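Checking Hand-Held Grippers Before a Recording Session

Revision of 7th October. Maintained by Hanne Grímsdóttir, Norðdahl Handling Laboratory

This page sets out the checks an operator completes before recording demonstrations with hand-held grippers. It applies to single-gripper and two-gripper work.

Step 1. Inspect the fingertip pads

Open the gripper fully and look at the inward face of each pad. The friction layer wears first along its upper edge, where lifting or tearing shows as a pale line. Check the lower edge for loose threads. Wear on both pads must be entered in the log, even when the gripper remains in use. 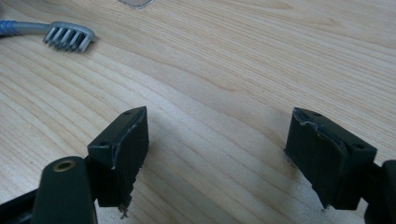

Pads are replaced in pairs. A new pad facing an old one changes the grip on thin objects such as toothbrush handles, and recordings made in that state may not be combined with earlier ones. Replacement is due at 2000 grasps or when the covering no longer lies flat – whichever comes first. Report early wear to Mikkel Mogensen.

Step 2. Prepare the table

Set out only the objects named on the task sheet. Clear containers are placed upright, toward the middle of the table, with at least 35 mm between them and any other object. Tape on the table edges is not to be moved between sessions.

Step 3. Route the cables

Lead each cable outward, to its own side of the table. Cables must not cross in front of the operator. Leave enough slack for full reach.

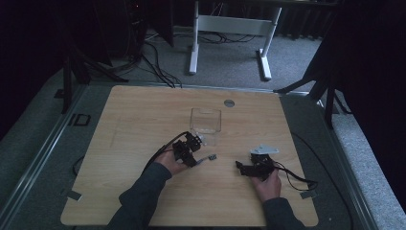
With both grippers in hand, move slowly to the far corners of the work area and back. If a cable pulls tight or touches an object, put the grippers down and repeat Step 3.

Step 4. Sign the log

Enter the gripper numbers, the pad condition and your initials. Sessions without a signed entry are held back from review. Requests for an exception go to Fouad Hajji in writing – before the session begins.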